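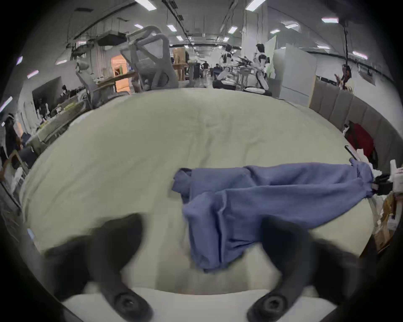

台の上の青い布。右の端は黒い小さなクランプで留めてある。

作業場ノート 11月18日(日)

日曜なのに出てきてしまった。先週から青い布のたたみ方がどうにも気持ち悪くて、家で洗濯物をたたんでいるあいだもそればかり考えていたので、もう来たほうが早いなと。電車はがらがら、駅前のパン屋は休み、コーヒーは自販機。まあこういう日もあります。

今日やりたかったのは次のあたり。いつもどおり思いついた順で、たぶん全部は終わらない(終わりませんでした)。
・青い布を、縫い目を頼りにたためるかどうか
・端を留めておく場所をどこにするか
・Flasicoの洗剤で洗った分とそうでない分の、しわの戻り方の違い
・台の敷きものの張り直し
・台の右側まわりの片付け

まずは布の話から。

■青い布のこと

Moulinの手順書(8月に自分で書いたやつ)には、「布は四隅を出してから広げること」と書いてある。えらそうに書いてある。ところがこの青いのは、くしゃっと丸まった状態から始めると、四隅がどこだかさっぱりわからない。引っぱって出てきたところが角だと思ったら途中の折れだった、というのを朝からずっとやっていた。自分の字で「四隅を出してから」と書かれているのを見ると、なかなか腹が立つ。8月の自分は、きっときれいにアイロンのかかったタオルか何かを見ながら書いたんだと思う。

それで、四隅はいったん忘れることにした。かわりに縫い目を探す。縫い目は指で触ればわかる。目をつぶっていてもわかる(やってみた。わかった)。布の厚みがそこだけ変わるし、ちょっと硬い。くしゃくしゃの中に手を入れて、硬い筋に当たったらそれをたどっていく。途中で曲がっていても、たどっていけばどこかの端には出る。端に出たらもう勝ちみたいなもので、あとはその端を持って振ればいい。

これ、家で布団カバーを替えるときに誰でもやっていることなんですよね。カバーの中に手をつっこんで角を探すとき、縫い代の硬いところを指でたどる。母がそうやっていたのを思い出した。仕事になったとたんに四隅だの対角線だのと言いだすから難しくなる。

手順を書いておくと、今日落ち着いたのはこの形。

一、丸まったままの布を台の真ん中より少し手前に置く。広げようとしない。
二、上から軽く押さえて、硬い筋を探す。見つからなければ裏返す。
三、筋が見つかったら、そこをつまんで持ち上げる。持ち上げる高さは手のひらの幅くらいで足りる。
四、筋に沿って、つまむ場所を少しずつずらしていく。
五、端に出たら、そこを留める。
六、反対側を手前に引いて寝かせる。

三のところで高く持ち上げすぎると、布の重みでせっかくの筋がぐるっと回ってしまう。これは何度もやった。低く、低く。台から離れるか離れないかで十分。持ち上げると仕事した気になるけれど、そこは我慢する。

四の「少しずつ」も、最初は大きくずらしていて失敗が多かった。大きくずらすと隣のしわをつまんでしまう。しわと縫い目は、つまんだ瞬間はよく似ている。違うのはつまんだあとで、しわは指のあいだで逃げるけど、縫い目は逃げない。この感じを文章で伝えるのは難しい。次に誰かに教えるときは、口で言う前に触ってもらうこと。
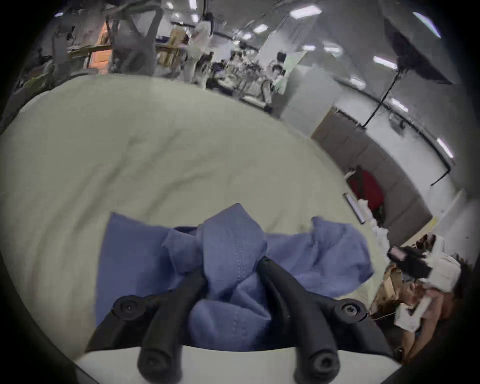 寄せたところ。ひだの山を縫い目が縦に通っている。

こうやって縫い目が山のてっぺんに来ている形が、自分としてはいちばんあとの作業がしやすい。山のてっぺんに縫い目があると、左右に布が同じくらい流れてくれて、寝かせたときに偏らない。逆に縫い目が谷に沈んでいると、寝かせてもどっちかに寄って、結局やり直しになる。だからつまむ前に、縫い目を山のほうへ出してやるひと手間がいる。指先でちょいちょいと押し上げるだけ。たいした手間じゃないのに、急いでいると飛ばす。飛ばすと倍かかる。

色の話も少し。この青は、ちょっと紫に寄った薄い青で、敷きものの白っぽい緑の上に置くと見やすい。前に使っていた生成りの布は、同じ敷きものの上だと境目がぼやけて、夕方になると自分でもどこが端だかわからなくなっていた。夕方の老眼にはこの青がありがたい。青い布を選んだ自分をほめたいけれど、正直なところTuseroの在庫の箱で一番上にあったというだけです。

■端を留める場所

布の右の端を台のふちで留めるのは、先週思いつきで始めたこと。やってみると具合がいい。留めてあると、反対側を引いたときに布全体がついてこない。台の上で布と追いかけっこをしなくてすむ。

ただ欠点もあって、留めたところがきゅっと細くすぼまって、ねじれたみたいになる。そこだけぴんと張って、まわりのしわが全部そっちを向く。放っておくとすぼまったところに癖がつくので、昼休みに入るときは外しておくこと。先週は外さずに帰ってしまい、月曜に来たらしっかり筋になっていて、霧吹きをしてもなかなか取れなかった。あれは悪いことをした。布に謝った。

対策として考えたのは、
・はさむ幅を広くする。家にある木の洗濯ばさみを並べて使う手もある
・あいだに厚紙を一枚かませる
・留めないで、重しを置く

厚紙は試した。すぼまりはましになったものの、引いたときに厚紙ごとすべって抜ける。両面テープを貼ればいいのかもしれないけれど、布に糊が移るのは絶対に嫌なのでやらない。フェルトならどうかな。手芸の箱に端切れがあったはず。次に来たとき探す。

重しは600グラムの文鎮を使ってみた。軽い布なら動かない。この青いのくらいになると、ゆっくり引けば止まっているし、ぐいっと引くと文鎮もいっしょに旅に出る。一度台から落ちそうになってひやっとした。足の上に落ちたら泣くやつです。重しでやるなら縁のある台でないとだめ。今の台では留めるほうを続けます。

留める位置は、台の手前の角から42センチのところに印をつけた。鉛筆だと消えるし、マジックだと敷きものに移りそうで、台の横の見えないところにマスキングテープを小さく貼ってある。はがさないでください。掃除のときにはがしたくなる見た目をしているけれど、はがさないでください。

■洗った分のしわの戻り

Flasicoの試供品で洗った分と、いつもの粉石けんで洗った分を比べてみた。洗濯そのものは先週のうちに終わっていて、今日は丸めて置いておいて開く、というだけの作業。

で、差があるかというと……あるような、ないような。手ざわりはたしかに違う。Flasicoのほうがするっとしていて、指から逃げやすい。しわの戻りは早い気がする。でもその「気がする」は、たぶん手ざわりに引っぱられている。するっとしている布はきれいに見えるんですよ。こういうときの自分の目はあてにしない。

比べ方も雑だった。丸め方が毎回違うし、置いておいた時間も、途中で昼ごはんを食べたせいで片方だけ長い。ノートに書いておきながらなんだけど、今日の比較は数に入れないことにする。やり直すときは、
・丸めるのは同じ人がやる
・丸めたら同じ箱に入れる。箱の大きさで丸まり方が決まるように
・タイマーを使う。昼ごはんをあいだにはさまない

匂いについて。Flasicoのほう、封を開けたときは花っぽくてちょっと強いかなと思ったけれど、乾いたらほとんど残らない。自分は好き。ただ、匂いがだめな人もいるので、台の近くに置きっぱなしにしないで棚に戻しておきます。ふたが固いので、しっかり閉まったつもりで閉まっていないことがある。かちっと言うまで。

■たたみ方そのもの

広げるところまではだいぶ安定してきたので、午後はたたむほうもやった。二つ折りを重ねる普通のたたみ方と、三つに折って巻くのと。

普通にたたむと、角がそろったときの満足感がすごい。棚に積んだときもきれい。でも、一枚抜くと上が崩れる。巻くほうは、見た目は少しだらしないけれど、抜いても崩れないし、しわが深くならない。旅行かばんに詰めるときは前から巻く派なのに、仕事だとなぜか角をそろえたくなる。

Trutbridgeに送る分は、向こうの棚が浅いと聞いているので巻くほうがいい。こちらの棚に置く分は普通にたたむ。二通りあるとややこしいという声は出そうだけど、棚が違うんだからしかたない。手順書にはそう書き足しておく。

巻くときのこつ。
最初のひと巻きをきつくする。ここがゆるいと全部ゆるい。きつく巻こうとして布を引っぱると斜めになるので、引っぱらずに、手前から指の腹で押しながら転がす。海苔巻きと同じ。巻きすがほしいくらい。というか巻きすを一度使ってみたい。百円のでいいので買ってきていいですか(自分で買います)。

縫い目はここでも役に立つ。縫い目が巻きの外側に来るようにしておくと、開くときにすぐ手がかりが見つかる。今日の発見の中ではこれが一番うれしかった! 広げるときに縫い目を探すんだったら、しまうときに縫い目を外に出しておいてやればいいんです。当たり前すぎて書くのが恥ずかしいけど、三か月気づかなかった。8月の自分にも教えてやりたい。

続けて11回巻いて、途中から明らかに雑になってきたのでやめた。飽きているときの巻きは、見ればすぐわかる。端がそろっていない。あと腰が痛い。台の高さのせいだと思う。前かがみになるんですよね、どうしても。台の脚に何か噛ませて上げるか、高めの椅子に浅く腰かけるか。椅子でやると腕が伸びきらなくて、奥のほうの布に届かない。上げるほうで考えます。

■敷きもの

張り直した。真ん中がどうしてもふくらむ。四辺を引いてきれいにしたつもりで、手を離してお茶を飲んで戻ってくると、もうしわが寄っている。生き物か。

下に何も敷かなければふくらまない気もする。でも硬い台に直接だと、つまもうとした布がつるつる逃げる。少し沈むくらいがつまみやすい。だから多少のしわは我慢する、というのが今の落としどころ。気になるときは手のひらで真ん中から外へなでる。外から中へなでると全部真ん中に集まって山になる。やる前からわかりそうなものを、やってみて確かめました。

あと、敷きものは思っている以上に糸くずを呼ぶ。始める前に粘着ローラーをかけること。台のふちに白いふわふわしたものがあるときは、ローラーじゃなくて先に手で取る。ローラーにつくと、その面が一回でだめになる。もったいない。替えのローラーはあと一本。注文すること。注文すること(二回書いたので忘れないはず)。

■台の右側まわり

今日の最後の元気で片付け。ここがずっと気になっていた。

段ボールと、透明の包みと、白い箱っぽいの。台の右のふちに寄せて置く癖がみんなについていて、いつのまにか積み上がる。布を右に引いたとき、袖みたいに長いところがあると段ボールの角に引っかかるんですよ。引っかかると糸が出る。糸が出たら切る前に必ず裏へ引き込むこと。切るとそこからほつれます。

とりあえずのルール。
・段ボールは通路の奥へ。つぶせるものはつぶす
・透明の包みは、また使うならたたんで引き出しへ。使わないなら捨てる。「いつか使うかも」は使わない
・台のふちから手のひらひとつ分は何も置かない

掛けてある赤いのはそのままにした。寒くなってきたし、これからもっと増えるだろうなあ。上着やかばんを掛けるのはいいけれど、台の上に垂れてこないように奥に寄せて掛けてもらえるとありがたいです。布を広げているときに上着の裾が当たると、せっかくそろえた端がずれて、けっこうがっかりする。

椅子も二脚ほど、使ったら机の下に戻す。通路側に出ていると、布を抱えて歩くときに足をぶつける。今朝ぶつけた。右のすね。青い。布と同じ色、とまでは言わないけど。

灯りについて。木の机のほうの橙色の灯りは、個人的には好きなんです。落ち着くし、夕方の眠い感じと合っている。でも布の色を見るときにあそこへ持っていくと、青がくすんで見える。色を見るのは台の上で。しみの確認も台の上で。先週「しみがある」と騒いだのは灯りのせいでした。すみません。

■細かい覚え書き

霧吹きの水は毎日替える。夏のあいだ替えずにいたら、うっすら匂うようになった。11月だから大丈夫、と思った今がたぶん危ない。

アイロンは今日は使っていない。使うと全部なかったことになるので、しわの戻りを見る日は棚から出さない。見えるところにあると、つい手が伸びる。

爪を切ってから来ること。自分のこと。右手の中指の爪の端が欠けていて、午前中ずっと布に引っかかっていた。爪やすりを筆立てに入れておいたので、誰でも使ってください。ハンドクリームは作業の前には塗らない。油がつくと水をはじいて、霧吹きをしたときにそこだけまだらになる。昼に塗って、午後の最初にやらかした。石けんで洗い直して、しばらく別のことをしていた。

ノートの前のページに挟んであるMoulinの手順書は、まだ8月の版。赤字を入れたのは自分なので、読みにくいところは聞いてください。「四隅」と書いてあるところは全部「縫い目→端」に読み替えで。

Tuseroの箱は次でたぶん空になる。青の在庫がまだあるか聞いておく。なければ、似たような濃さで敷きものと見分けがつく色。緑系はやめてほしい。白も避けたい。薄い黄色ならぎりぎり。柄物は個人的にはすごく惹かれるけれど、柄の線と縫い目の線がごちゃごちゃになるので、目で追う人には向かないと思う。

■次にやること

・フェルトの端切れをはさんで留めてみる
・巻きす
・Flasicoの比較をやり直し(昼ごはん抜きで。いや、昼ごはんは食べます。時間をずらす)
・縫い目を外に出して巻いた分を、一晩置いてから開く。今日巻いた分のうち上の棚の左に置いてあるのがそれなので、触らないでください
・台の高さ。脚に噛ませる板を探す
・粘着ローラーの注文
・手順書の書き直し。巻くのと普通にたたむのと、棚ごとに分けて書く

それと、縫い目のない布が来たらどうするんだ問題がある。帰り支度をしながら気づいてしまった。切りっぱなしのフリースとか、ああいうの。端が硬くないし、指でたどるものがない。フリースは厚いからそのまま角をつかめばいい気もするし、薄い切りっぱなしの布だとどうにもならない気もする。今日はもう考えない。電車の中で考えてしまうと思うけど。

青い布は留めを外して、巻いて、棚に入れました。右のふちのクランプは引き出しの手前。鍵はいつものところに戻してあります。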